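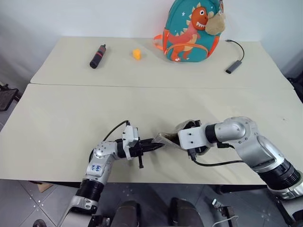 Gripper and cable care

The Ivia two-arm bench cell is supplied by Plullholm with parallel grippers on printed brackets. Soft goods such as folded fabric shed lint into the finger slides, so clean these every 50 hours of running.

1. Park both arms and switch off at the wall.
2. Wipe the fingers with a dry cloth. Do not use solvent on the pads.
3. Check the bracket screws with the 2 mm key supplied.
4. Move each wrist by hand through its full travel. The cable must keep some slack at both ends.
5. Switch on and run the homing routine.

Finger pads: replace in pairs at 3000 cycles.
Spare cable: 30 cm longer than standard, to order.

Service enquiries: Girish Sachdeva, Plullholm workshop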